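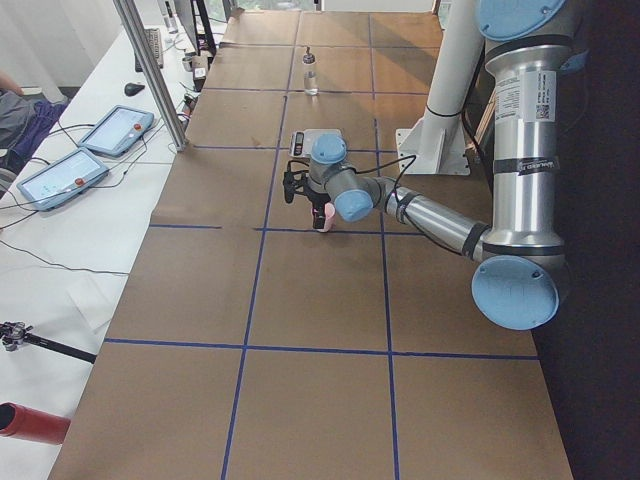
Fig. 1. Long table, covered and marked out with blue tape.

Section 4: Setting up the Drasa dehumidifier

Congratulations on owning a Drasa, the machine that turns your basement air into a bucket of water you then have to carry upstairs. Read this section before plugging it in. We know how that usually goes, so the caution comes first.

CAUTION: Stand the unit upright for 2 hours before switching it on. If it came home on its side in the back of a car, make it 4.

1. Cut the straps and lift the unit out by the side handles. The door on the back is held by two small clips and a good deal of optimism, so please don't lift by that.

2. Pull out the tank and remove the packet taped inside. It contains the float, the drain plug and the warranty card. Every December we mail out replacements to people who threw it away with the foam.

3. Drop the float into its slot with the arrow pointing up. It should move freely when you nudge it. A float put in upside down tells the unit that the tank is always full, and the unit will believe it.

4. Choose a spot on a level floor, 20 inches from the nearest wall, with the windows shut. The Drasa will gladly try to dry the whole of Dornley through an open window – and send you the electric bill.

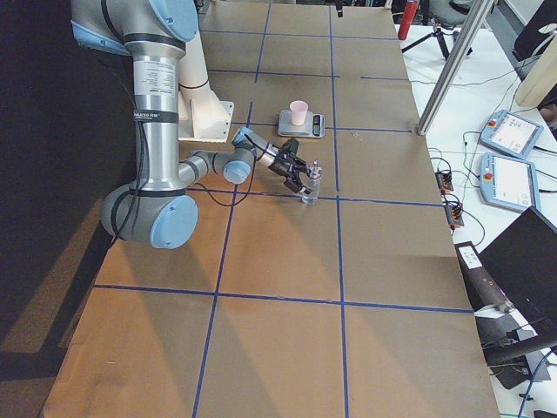
5. Slide the tank back until it clicks. If it doesn't click, take it out and try again with less force. Then plug the unit straight into a wall outlet. Extension cords are not allowed, including the nice thick one you were thinking of.

6. Press POWER, then press HUMIDITY until the display reads 50. Lower settings are available for people who enjoy emptying tanks.

Note: The fan keeps running for a few minutes after you switch the unit off. It is cooling the coil. Leave it be.

Note: Models sold under the Triseo name have the same controls in a different order. Use the Triseo sheet. 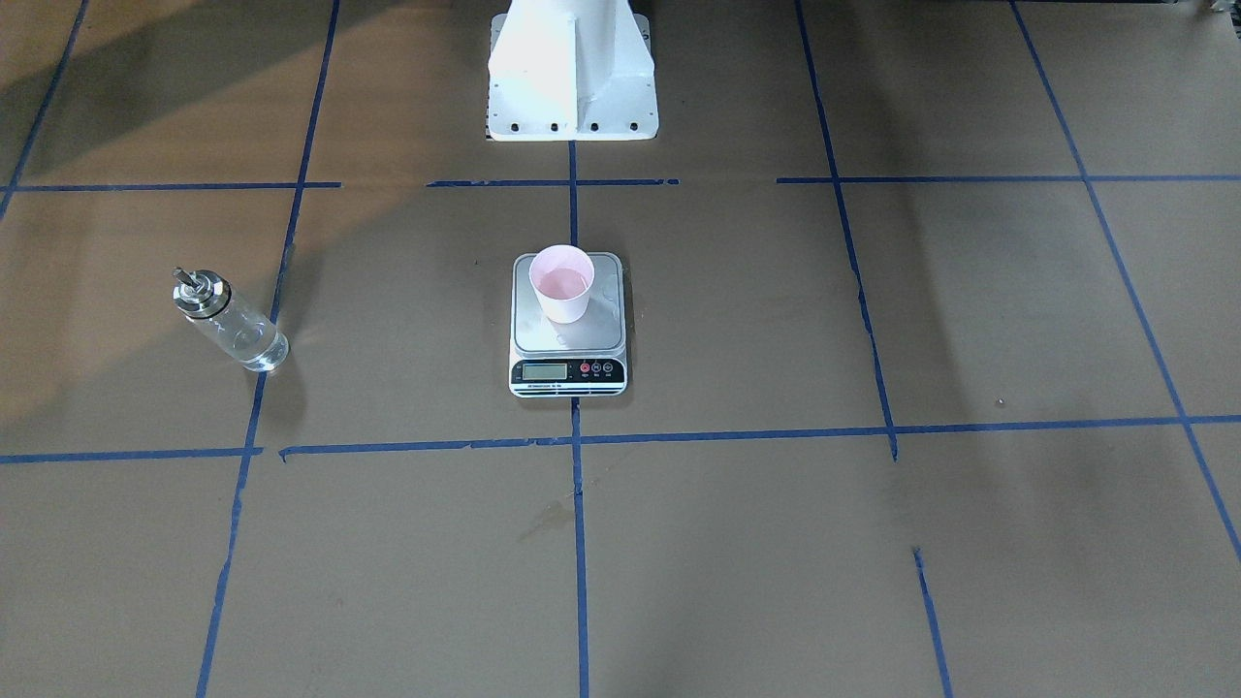 Fig. 3. Brown paper with blue tape lines.

7. Check the tank after the first night and write the level on the card inside the door. Service will ask for it if you ever call.

Text: Eugeniusz Wasilewska. Revised 2018-07-17.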